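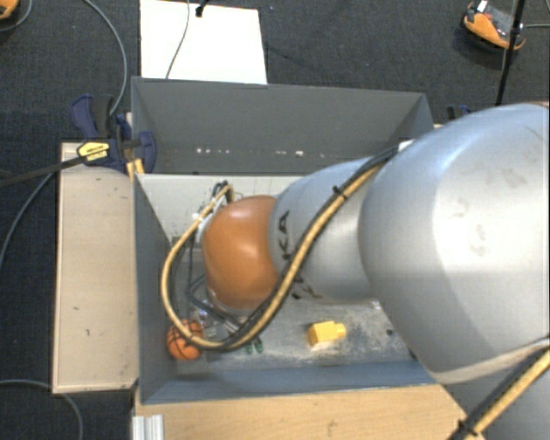 1/ The small-claims diary, part whatever. Subject: one sofa, bought from Beston in August, delivered as two thirds of a sofa.

2/ I called. The hold music is a pan flute cover of something I used to like. After 18 minutes a recording told me my call was important and then hung up on me.

3/ Tried the chat. The chat wanted an order number. The order number is printed on the invoice, and the invoice is taped to the missing third.

4/ Beston says the delivery was handled by Kenedura. Kenedura says it only does the "last mile," and my chaise got lost in one of the earlier ones.

5/ I have now been offered a $100 voucher toward my next sofa. I would like to finish this one first.

6/ Filing fee at the courthouse on Gurness Street: $108. The clerk looked at my folder, said "sofa?" and reached for a form without waiting for me to answer. There is a whole stack of them.

7/ A tip for anyone else doing this: put your dates on one page. I brought 358 screenshots and she gave me the look you give a man with a ferret on the bus.

8/ Update, 4 p.m. Beston called me, with an actual person on the line. They've found the chaise! It's in green.

9/ My sofa is gray.

10/ They asked if I'd consider the green "an accent." I said I'd consider it evidence - she laughed, I didn't, and we settled on a full refund if I keep both pieces at the curb for pickup.

11/ Pickup is by Kenedura. See you all next spring.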